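Rapport d'avancement no 2
Projet : pince manuelle instrumentée pour l'enregistrement de gestes de rangement
Atelier partagé Clunholm
Rédaction : Rania Geagea
Destinataire : fonds Tarawneh, suivi des petits projets
Date : 11 octobre 2025

1. Objet de la période

La période couvre le montage de la seconde version de la pince, la reprise du câblage et les premiers enregistrements sur table. Le bras Fleteo, qui doit rejouer les gestes, n'a pas été mis sous tension. Son intégration relève du lot 3.

2. Mécanique

Les doigts de la première version fléchissaient en bout sous charge latérale. Ils ont été remplacés par des plaques noires vissées, plus larges, chacune portant un marqueur carré près du bord supérieur. L'écartement est déduit de la position relative des deux marqueurs dans l'image, ce qui a permis de supprimer le potentiomètre prévu au devis. Le corps orange est conservé. Deux vis de la platine arrière se desserrent encore après une séance longue ; frein-filet à appliquer, référence à choisir.

3. Électronique et câblage

Le câble d'origine gênait la fermeture complète. Nouveau cheminement le long de la base des doigts, avec une boucle de mou. La carte d'acquisition Trondari est alimentée séparément depuis la panne signalée au rapport précédent. Aucune coupure relevée depuis.

4. Enregistrements

296 séquences enregistrées sur le poste de table, dont 81 écartées : marqueur masqué, départ trop tardif ou désynchronisation de l'horodatage. Objets retenus : articles plats et minces, lettres en mousse, organiseur à compartiments. Les objets plats tenus verticalement restent le cas le plus difficile. Ils cachent une partie de la zone de dépose et l'opérateur corrige à l'aveugle sur les derniers centimètres.

Le fond de tissu noir limite les reflets du côté gauche. Le côté droit du plateau reste trop éclairé, le réglage d'exposition est à refaire avant la prochaine série.

5. Budget

Dépenses conformes à la ligne matériel. Le poste potentiomètre, non consommé, serait reporté sur la visserie et un jeu de doigts de rechange. Accord demandé.

6. Écarts et suite

Retard de nearly deux semaines sur l'étalonnage, imputable à la reprise des doigts. Livraison du lot 2 maintenue en décembre. Restent à faire : étalonnage de l'optique, procédure écrite de remontage, tri des séquences par type de saisie.
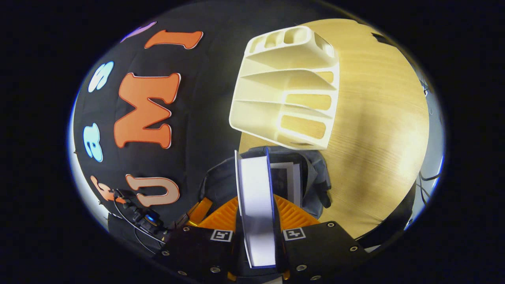 Faut-il refaire l'étalonnage après chaque remplacement des doigts ?

Il faut le refaire dès que la position d'un marqueur change par rapport à la plaque ; un simple resserrage des vis de la platine arrière ne demande qu'un contrôle de l'écartement à vide.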